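How a hat rack stays standing

A hat rack holds hats off the table so that they keep their shape. Many are made of wire: thin metal rods, joined together and coated to slow down rust. A central post carries rings of spokes at different heights. The base is a wide ring. A wide base makes a rack harder to tip over.
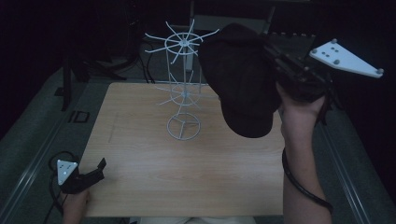
Weight matters too. A hat on one side pulls the rack that way. A second hat on the opposite side balances it. The Venomberg rack stands 38 cm tall and holds 15 caps. 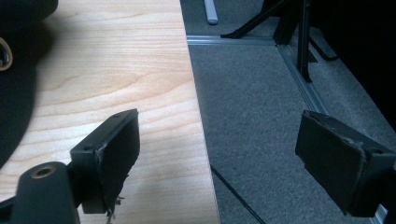
Fabric is made of threads with tiny gaps between them. Air passes through the gaps slowly. Some hats also have eyelets, which are small holes edged with a ring. A brassy metal ring stands out clearly on dark fabric. The ring stops the threads around a hole from fraying.

Next page: Brims and peaks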